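Ticket: Grasp attempts missing from collected set
Site: Flollum
Raised by: Grethe Thygesen
Assigned to: Gebhard Thaler
Status: Open, awaiting second run

The Sunday run at the bin-picking cell was set for 200 attempts. On transfer to the Stista store, 13 attempts had joint records but no matching camera record. The training job rejected the whole batch.

Mr Thaler compared the clocks of the two recording computers and found a difference of 2 seconds. Attempts begun shortly after a restart were paired wrongly and dropped. The clocks have been set to a common source. 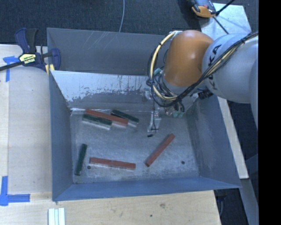
Must failed grasps be kept in the set?
Failed grasps are to be kept and marked as failures, as the learning system requires both outcomes.

A short run of 20 attempts has been requested under the corrected clocks. Blocks are to be rearranged by hand between attempts, and the bin is to remain within its tape marks. The affected records have been moved to a separate folder and must not be deleted.

Javiera Insaurralde will review the short run before the batch is submitted again. Further findings should be added to this ticket.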